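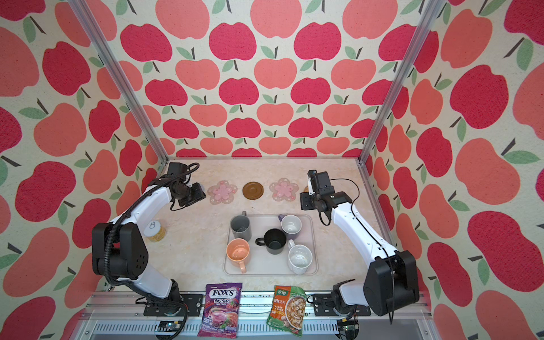 Fig. 1. Tabletop with mugs, coasters and snack packets.

Unit 4. Open Container Offenses: Elements and Proof

Reading: course packet, sections 10 through 21. Dates and amounts refer to the Otside Vehicle Code used in this course, as amended in August.

1. The offense
A person commits the offense by knowingly possessing an open container of alcohol in the passenger area of a motor vehicle on a public highway. The charge does not require that anyone drank from the container, or that the driver was impaired. Impairment is a separate offense with separate proof, covered in Unit 5.

2. Terms
Open container: a bottle, can or other vessel whose seal is broken or whose contents are partly removed. A recorked bottle counts as open unless the restaurant exception applies.
Passenger area: any space designed to seat the driver or passengers, plus any space they can reach while seated. An unlocked glove compartment is included. The trunk is excluded.
Highway: includes the shoulder. A private driveway is excluded — a parking lot open to the public is disputed (see State v. Cao in the packet).

3. Possession
Actual possession is rarely contested. Constructive possession requires knowledge of the container and the ability to control it. Being near the container is evidence of both but does not settle either. In Trunduvley, the court dismissed the charge against a rear passenger when the can was found under the front seat.

4. Penalty
First offense: fine of up to $1000. No jail term. The court may not suspend the license on this charge alone.

5. Common defenses
(a) Stop made without reasonable suspicion.
(b) Contents not shown to be alcohol. Odor alone was held insufficient in Vevulura.
(c) Container outside the passenger area.
(d) Vehicle for hire — applies to passengers only.

For next class: outline the State's proof on each element in Cao, two pages at most.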